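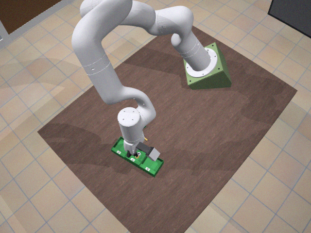

Ita Ní Bhriain wrote to us that the lines in her desk at school all run the same way, and she wanted to know who put them there.

The tree did. Those lines are called the grain, and they were made while the tree was alive.

What wood is made of

Wood is made of tiny tubes and fibers, packed side by side. Most of them run up and down the trunk. In a living tree, some of the tubes carry water from the roots to the leaves. Others are there mainly to hold the tree up. They are very small, so you need a microscope to see them well. In some woods, such as oak, the biggest tubes are wide enough to see as little holes at the end of a board.

How a tree gets wider

A tree does not get fatter from the middle. It grows just under the bark, where there is a very thin layer called the cambium (say KAM-bee-um). The cambium makes new wood on its inside and new bark on its outside.

In places with cold winters, trees grow fast in spring. That wood is often lighter in color. In summer the growth slows down, and the wood is darker and harder. By February most of these trees have stopped growing and are waiting for warmer days. One light band and one dark band together make one year's ring.

If you find a stump with 11 rings, that part of the tree was 11 years old when it was cut. A stump with 70 rings is probably older than your grandparents. A narrow ring can mean a dry year. A wide ring can mean there was plenty of rain and light.

From rings to lines

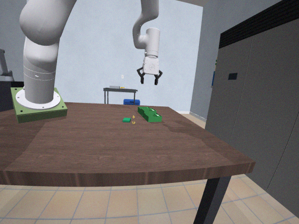 When a saw cuts straight across the trunk, you see rings. When it cuts along the trunk, it slices through the same rings from the side, and they show up as long lines. If the cut goes through near the outside of the trunk, the lines can bend into tall, pointed arches. People who work with wood call these cathedrals.

What about knots?

A knot is the bottom part of a branch. As the trunk gets wider, it grows over the start of the branch and closes it in. The grain has to bend to get past, so the lines around a knot look like water going around a rock.

Why the grain matters

Wood splits easily along the grain and is hard to break across it. That is why firewood is split from the end. It is also why the long side of a shelf follows the grain.

Try it yourself

You need 2 sheets of paper, a crayon and a piece of rough, unpainted wood. Lay a sheet on the wood and rub it with the side of the crayon. Use the other sheet on the end of the piece. Watch out for splinters.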